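Filed under: Robotics, Methods, Threads
Print this page | E-mail this page

Atieno Minja
Spent the morning with the Bromitz preprint on hand-held gripper demonstrations. The headline is 540 demos in, robot arm out, fruit sorted. I have complaints. Thread.

Quick version of the method: people do the task themselves, holding a gripper in each hand, with cameras on the grippers. No robot in the room. A policy gets trained on the video and the hand motion, then it's put on real arms and everyone claps.

I don't hate the method. I've used it. Driving an arm remotely is slow and miserable, and demos collected that way look like somebody threading a needle in oven mitts. What I hate is the word "effortless," which shows up in the abstract AND the conclusion.

Look at what a single moment of this kind of task involves.
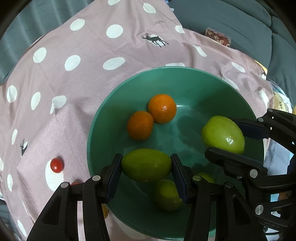 Both grippers loaded over the bowl, with oranges and more green fruit underneath.

Two hands working that close together, over the same bowl, without thinking about it. A person does that for free. The linkage of the near gripper also hides a good part of the table from its own camera, and the person doesn't care, because the person has eyes.

And that's my main problem with section 4. The demonstrator saw the whole table. The policy only gets what the gripper cameras get. So some share of those 540 demos has a person acting on stuff the model was never shown. How big a share? The paper doesn't say. It doesn't try to say.

Ibrahim Ogbonna raised the same thing when Endum put out their version in January and got told "the policy learns to look around." Maybe! Show me the test where it has to.

Next. The result. The trained policy gets 30 trials on the real arms. Thirty. The baseline they beat it against also gets 30, fine, fair, but then they break it down by fruit type and start drawing conclusions from a handful of tries per type. Come on.

Also there's a footnote saying 9 trials were "reset due to setup issues" and don't count. I would like to read about those 9 trials more than I'd like to read the rest of the paper.

Kiprono Kinyua tells me resets like that are normal and I should calm down. He's right that they're normal. Print them anyway.

What they did get right, and I'll give them this, is the mess. Soft cloth full of creases, small round things lying where they can roll, big fruit next to little tomatoes, a normal room behind it all. I trust data like that a lot more than one cube on a gray bench.

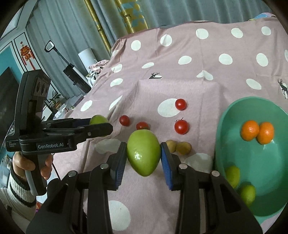 Does squeezing the fruit with a hand-held gripper teach the robot how hard to squeeze?
Only in part. Cameras and jaw width give you how far the jaws closed, and force has to be guessed from that unless there's a sensor in the pads. A ripe fruit and a hard one can look the same at the same width.

I asked Gediminas Kļaviņa if the Bromitz people logged force and he thinks they didn't. I can't find it in the appendix. If it's there somebody please send me the page.

What would change my mind: same policy, same arms, fruit that's a week older. Or block the demonstrator's view so they only see what the gripper sees, collect again, and compare the two sets. Cardoso has the gear to run that second one. It's an afternoon plus some swearing.

Until then I'm filing it as "works on their table." Code link is still a 404 as of 4 pm, by the way.

We use cookies to remember your settings and count visits. By continuing to browse you accept our cookie policy. Accept | Manage choices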